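Genen, la galerie : le bras devant le meuble blanc
Publié le 8 mars 2020, rubrique Essais de logiciels

Quelques semaines en compagnie de Genen, la bibliothèque de scènes simulées de Tellham pour bras manipulateurs, et l'envie de partager ce que j'en ai retenu, en prenant mon temps comme d'habitude. L'essai porte sur la tâche qui m'occupe depuis janvier : les poignées de meubles.
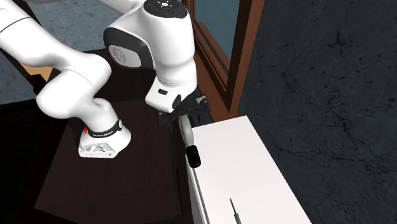

Un lecteur m'a écrit, après mon premier billet sur Genen, qu'il ne voyait pas bien l'intérêt de payer pour des décors quand on peut poser soi-même un cube gris sur un plan gris, et que ses politiques à lui apprenaient très bien sans papier peint. Il ajoutait, gentiment, qu'il avait déjà perdu un hiver entier à soigner des textures et qu'il ne voulait pas me voir faire la même chose.

Je comprends tout à fait, et je lui ai répondu plus longuement que la politesse ne l'exige (pardon à lui !). Pour mettre au point une trajectoire, le cube gris me va très bien, et je m'en sers encore tous les matins. Mais dès qu'on fait apprendre quelque chose à partir d'images, on retrouve les ennuis du monde réel : une poignée blanche sur un meuble blanc, un mur de pierre veiné de noir juste à côté, un plateau brun presque noir, un vitrage bleuté dans le fond. Le gris sur gris ne prépare pas à cela, ou alors je n'ai jamais su m'y prendre.

Poignée verticale, meuble blanc. Rendu Genen, moteur Nilach, pince noire à mors parallèles placée au-dessus de la poignée.

Ma configuration préférée, et de loin la plus pénible. La barre est mince, blanche comme le reste, et son embout cylindrique noir donne au détecteur un repère qu'il aime beaucoup trop : pendant plusieurs jours, mon modèle a visé l'embout avec un bel entêtement au lieu de viser la barre. J'ai fini par faire varier la couleur de l'embout d'un épisode à l'autre, réglage que Genen propose dans l'onglet des matériaux, et les choses se sont calmées. Si vous essayez la même tâche, commencez par là, vous gagnerez une bonne semaine.

Ce qu'il y a dans la boîte

La version que j'ai entre les mains comprend 34 scènes meublées, dont huit pensées pour l'ouverture de portes et de tiroirs. Les meubles eux-mêmes viennent d'une collection à part, nommée Barrientos, que l'on peut acheter seule si l'on a déjà ses pièces et ses éclairages. Elle compte 864 objets articulés, portes, battants, tiroirs, couvercles, avec leurs axes et leurs butées déjà renseignés. C'est cette dernière partie qui m'a décidé. Dessiner un placard, je sais faire, mal mais je sais faire ; lui donner une charnière qui ne tremble pas dès qu'on la touche, j'y ai laissé des soirées que je préfère ne pas additionner.

Nilach, le moteur, est fourni avec. Il gère à la fois la physique et le rendu, et il s'installe sans trop d'histoires sous Linux. Je n'ai pas testé la version Windows, un collègue me dit qu'elle traîne une mise à jour derrière l'autre, je vous le transmets tel quel.

Les bras

J'ai travaillé avec le modèle blanc que beaucoup d'entre vous connaissent, celui qui porte FRANKA EMIKA sur sa bande noire. Le soin apporté au modèle m'a fait plaisir : les trous de fixation, le capuchon rond sur le côté du coude, le petit panneau sombre avec ses boutons, et même un point rouge minuscule au bord de la bande. Est-ce utile à l'apprentissage ? Sans doute assez peu. Mais quand on passe ses journées devant des rendus, un bras qui ressemble à un bras repose les yeux, et j'ai remarqué que je repérais plus vite une erreur d'orientation quand les surfaces accrochent un peu la lumière.

On peut importer ses propres bras au format habituel. J'en ai importé un, vieux modèle de laboratoire dont les fichiers étaient dans un état lamentable, et Genen l'a accepté après m'avoir signalé, poliment, deux masses négatives. Je ne les avais jamais vues. Elles étaient là depuis des années.

Les décors

Chaque pièce se décline : sols, murs, menuiseries, plateaux. La fenêtre en bois brun rougeâtre et la pierre sombre font partie des variantes qui m'ont donné le plus de fil à retordre, et je les ai gardées pour cette raison. Les veines du mur ont longtemps perturbé ma segmentation, qui y trouvait des arêtes partout. En mélangeant davantage les murs à l'entraînement, tout rentre dans l'ordre, à condition d'accepter des calculs plus longs.

Les décors mélangent volontiers les genres, et l'on se retrouve parfois avec une menuiserie rustique à côté d'un meuble tout lisse. Au début, cela me gênait, j'ai un vieux fond de maniaque de l'aménagement. Puis j'ai pensé aux cuisines de mes amis, à la mienne aussi, et je n'ai plus rien trouvé à redire.

Un regret tout de même sur les objets posés. Il y en a de petits, minces et sombres, qu'on retrouve sur le dessus des meubles et que la documentation range sous « accessoires divers » sans autre précision. J'aimerais pouvoir les filtrer par taille. Pour l'instant, il faut ouvrir la liste, la faire défiler, cocher, décocher, et recommencer quand on change de scène — un petit supplice, avec une interface par ailleurs très agréable.

L'approche et la prise

C'est le moment que je regarde le plus, celui où la pince se trouve juste au-dessus de la poignée et où le poignet doit choisir son orientation. Quelques degrés d'écart et les mors se présentent de travers, l'un d'eux vient buter contre le chant du meuble, et l'épisode est perdu. Nilach rend ces contacts de façon assez convaincante. Le réglage par défaut du frottement me paraît généreux (une poignée tenue du bout d'un mors ne devrait pas suivre aussi docilement) et je l'ai baissé dès le deuxième jour.

J'ai lancé 3 894 épisodes sur la famille des poignées verticales, toutes variantes de décor confondues. Je ne donnerai pas de taux de réussite dans cette page, parce que j'ai changé de récompense en cours de route et que le chiffre n'aurait aucun sens pour vous. Ce que je peux dire, c'est que le moteur n'a planté qu'à une occasion, par ma faute, le disque était plein.

Les vues du dessus, en plongée légère sur le meuble, m'ont demandé un peu de patience. Le grand dessus blanc prend beaucoup de place, il éclaire tout, et la poignée se perd contre le bord. J'ai essayé de rapprocher le point de vue, puis de l'incliner, puis de revenir où j'étais. Finalement, je garde plusieurs points de vue par épisode et je laisse le réseau se débrouiller, solution paresseuse que je recommande chaudement.

Le service après-vente

J'avais deux questions, l'une sur les butées d'un tiroir, l'autre sur la licence. Pour la première, Tellham m'a répondu dans la journée avec un fichier corrigé en pièce jointe, et un mot aimable en bas du message. Pour la seconde, il a fallu attendre davantage, et la réponse tenait en une ligne : la licence est attachée à la machine, on peut la déplacer en la désactivant d'abord. Pensez-y avant de changer de disque. Je dis cela sans arrière-pensée, bien sûr.

La documentation est en anglais, claire, avec des extraits de code qui fonctionnent quand on les recopie (j'insiste, c'est assez rare pour que je m'y attarde). Le chapitre sur l'éclairage mériterait d'être doublé. Celui sur les articulations est un plaisir de lecture, enfin, pour le genre de personne qui lit jusqu'au bout une page comme celle-ci.

À qui je le conseillerais

Si vous préparez une tâche de manipulation dans une maison ou une cuisine et que vous n'avez personne dans l'équipe pour modéliser des meubles, allez-y, vous vous éviterez beaucoup de fatigue. Si vous travaillez sur du vissage, du câble, du tissu, attendez un peu : la bibliothèque ne couvre presque rien de tout cela, et Nilach n'est pas à l'aise avec ce qui plie. Pour l'enseignement, je suis plus partagé. Les étudiants à qui je l'ai montré ont été ravis, ils ont surtout passé l'après-midi à changer les sols.

Et pour mon lecteur au cube gris, je maintiens mon invitation : qu'il m'envoie sa politique, je la ferai tourner devant le meuble blanc, pierre sombre à droite et fenêtre au fond, et nous en reparlerons. Il m'a déjà répondu qu'il acceptait, à condition de choisir lui-même la couleur de la poignée. J'ai dit oui, un peu vite peut-être.

Réglages utilisés pour cette galerie

Moteur Nilach, version livrée avec Genen. Collection Barrientos, battants et tiroirs. Frottement abaissé par rapport à la valeur d'origine. Couleur de l'embout tirée au hasard à l'entraînement, laissée noire pour le rendu ci-dessus. Plateau brun très sombre, parce que j'aime bien le contraste avec le bras blanc et que c'est ma page, après tout.

Vos questions sont les bienvenues dans les commentaires. Je réponds lentement mais je réponds, et je prends volontiers vos valeurs de frottement si vous en avez de meilleures que les miennes.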